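Yeoman Hangers: data card

Version 2
Maintained by the Westard household objects group
Part of the Veltis laundry collection

What this is

Yeoman is a set of 300 short recordings of clothes hangers being picked up off a flat surface and put into a basket. Each recording comes with a small text file giving the hanger type, the starting position and the result. There is no clothing anywhere in the set. If you need shirts, look at the other parts of Veltis, and read their cards first.

Why we are cautious about it

Version 1 was announced as "everyday laundry tidying." We don't think that was a fair name. Picking one hanger off a bare board is a long way from dealing with a closet, where hangers hook into each other, slide under things and come up three at a time. A good score on Yeoman says you can handle a single hanger lying flat on a plain surface. We would be slow to believe it says more than that, and we'd ask anyone quoting the numbers to say the same.

The hangers

Wire hangers make up most of the set. Plastic tube hangers and a small number with clips fill in the rest. The wire ones come from the dry cleaner and from a multipack, and they differ more than we expected. Some are bent at the neck, some have a bottom bar that bows upward, and a few rock when you press one shoulder. We left them that way. Version 1 had straightened hangers only, and the results looked better than they should have.

The hook direction is written down as "far," "near," "left" or "right," from the point of view of the person at the table.
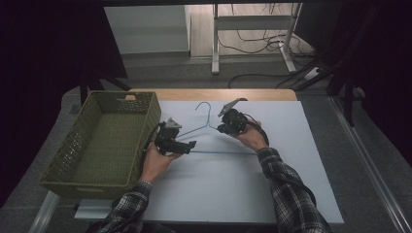 Wire hanger, blue, hook "far." Basket on the left, empty.

Color turned out to matter for labeling. Pale wire on a white board is hard to trace by eye, and the people marking outlines disagreed most on the thin parts near the hook. We kept both sets of outlines where they differed. Don't average them. Pick one and say which.

The basket

Baskets are open-topped. The label "in basket" means that no part of the hanger touches the board at the end of the recording. A hook sticking out over the rim still counts as in. We argued over this and some of us still think it is too generous, so there is a second field, "fully inside," for anyone who wants the stricter reading. Plukilex, the checking script that ships with the set, reports both. Its default is the generous one. We would change it.

Splits

Training: 235 recordings
Validation: 25 recordings
Test: 40 recordings

Test hangers do not appear in training. The baskets do, so the test split tells you nothing about new containers. Forty recordings is also small. A difference of one or two successes between methods should not be reported as an improvement.

Known problems

Clip hangers are too few to support any claim about clip hangers.
Lighting changes little from one recording to the next.
Some recordings labeled "plastic" in the first release were coated wire. We fixed the ones we found in October and would not swear that we found them all.
Failed pickups are underrepresented. Early on, people tended to stop and start over when a hanger slipped, and those attempts were not kept.

Suggested use

Use it as a first check, or to practice outlining thin objects. Please don't use it to rank products or to back up a statement about housework in general.

Reporting errors

Open an issue with the recording number and the field you think is wrong. "Looks off" is fine as a description if you can't be more exact. Corrections go into the next version and are listed in the changes file.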